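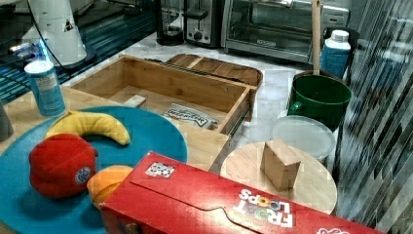 *The practice table at the Pellero open day, plush fruit and Froot Loops included.*

I went to the Pellero open day on Tue 15 October mostly to see the Lelteo arm, which I'd been reading up on since September. They run it on a table of kitchen stuff – a plate, a cutting board, a little drawer box, a few soft toys – and you call out what you'd like moved.

Jamila Khan ran our session and let everyone have a turn (thank you!). I asked for the plush banana and got it on the second try. The grip is gentle and the motion is way smoother than the old Juhl I use at work. The drawer was harder. It tugged at an angle, stopped, and Jamila had to reset it, so I wouldn't buy one for drawers just yet.

The cereal box was my favorite part. A big flat box lying on its side is a pain for a small gripper, and the arm took its time, went for the edge and lifted it clean off the table. People clapped!

Now the gripes. There were 12 of us at one table and I spent a lot of the hour looking at shoulders. The fan is loud. And at $1690 for the arm, plus $477 if you want the Jirbridge software with it, I'd expect a longer cable.

Four stars from me. If you go, book the morning slot and stand on the left side, where you get a much better view of the plate.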